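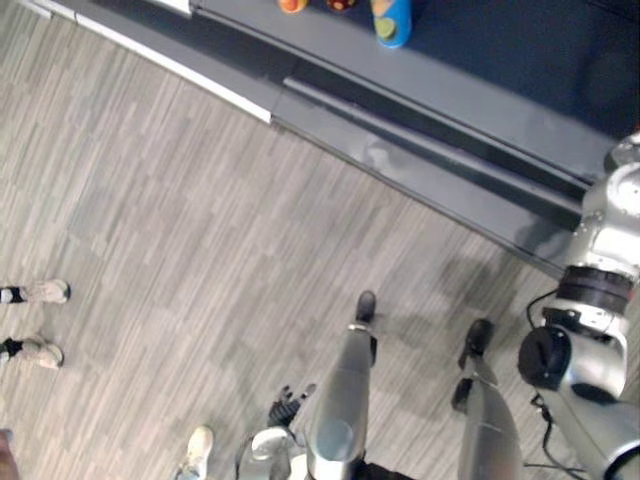

4.2 Student sessions

The Brusent course gave each team 20 minutes with the robot and 5 attempts at a single task: walk to the table, pick up the named object and stop. The stopping was marked separately, after experience in October. Teams wrote their own approach routines on top of the Zandel controller, and most aimed for the middle of the table. The view down past the robot's legs (Figure 4a) suggests why foot placement took up so much of the written reports: there is a black cable trailing across the floor, and white shoes stand close to the left hand. We had asked students to keep back. Students interpret this freely.
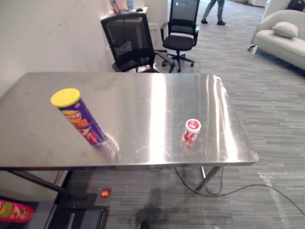 Object detection was the part the teams expected to find easy. Huệ Mai's group, who named their program Cù, trained it on 60 pictures taken over a matt worktop and reported excellent results over a matt worktop. Polished steel is less forgiving. In Figure 4b the tall snack can with the yellow lid and the much shorter red and white tub both have reflections in the tabletop, and the overhead lights add bright streaks of their own. A detector that takes colour as its main clue has good reason to reach for the wrong can. The Sumton team masked out everything below the lid – a crude fix, but it fitted in 2 lines of code and they were very pleased with it.

Figure 4. Robot's view during the student sessions: (a) floor and table edge; (b) objects on the steel table.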